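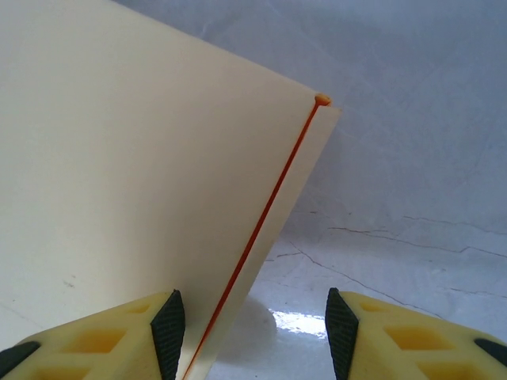
19. März 2026, Tag zwei am Datensatz für Tarneo, und ich hab schon wieder Kaffee statt Mittagessen gehabt 🙈

1/ Kurz zum Stand: 400 Episoden sind im Kasten, 1.000 sollen es werden. Das meiste ist Greifen und Umsetzen, alles per Teleoperation. Mein Daumen merkt das inzwischen deutlich!

2/ Zwei Arme gleichzeitig steuern ist übrigens eine ganz eigene Sportart. Vor jeder Episode verteile ich die Teile auf dem Tisch neu, Klötze, Würfel, das flache gelbe Ding (mal gedreht, mal ganz woanders), sonst lernt das Modell am Ende bloß Positionen auswendig.

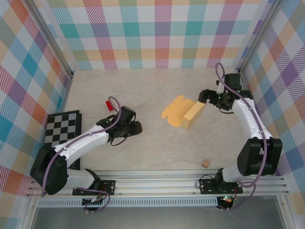
3/ Nach dem Aussortieren bleiben 336 brauchbare übrig. Raus fliegt alles, wo ich mittendrin gezögert habe oder 3 Anläufe gebraucht hab. Fehlgriffe mit sauberer Korrektur behalte ich aber, die sind Gold wert 😄

4/ Am fummeligsten sind dünne Kanten. Den gelben Behälter an der Wand packen, ein Finger links, einer rechts, und dann bloß nicht verkanten. Davon will ich noch viel mehr Beispiele haben!

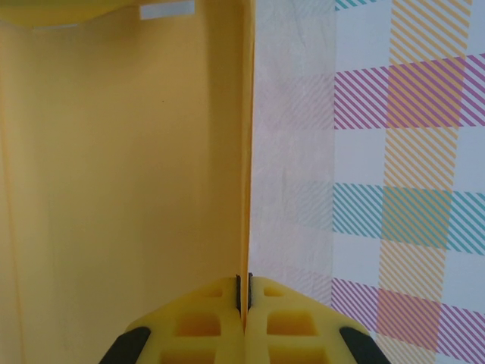 Sotelo fragt, ob ich die abgebrochenen Episoden wegwerfe oder separat speichere. Separat, mit Label! Vielleicht taugen sie noch für die Fehlererkennung. Morgen geht's mit den Kanten weiter.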